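Bronach Jewelry Travel Case, reviewed 08/10/2023

The Bronach is sold as the case celebrities use to carry rings between the hotel and the red carpet. I tested it for 42 days with 4 rings and one chain. The lid closes flat, and the ring bar holds bands up to a medium width. Wider settings tilt. 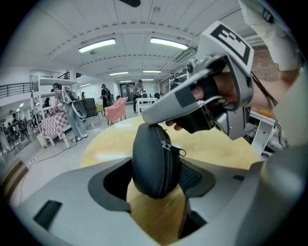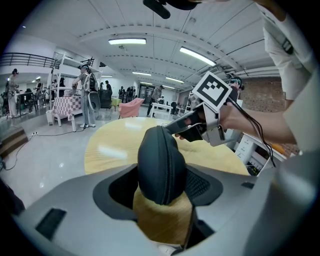

*Round table in light wood, both pictures.*

The chain hook is too short and tangles on long trips. At 227 dollars it costs more than the Stilasdale, which has a better hook and a weaker hinge. Rating: fair.

Pui-shan Tse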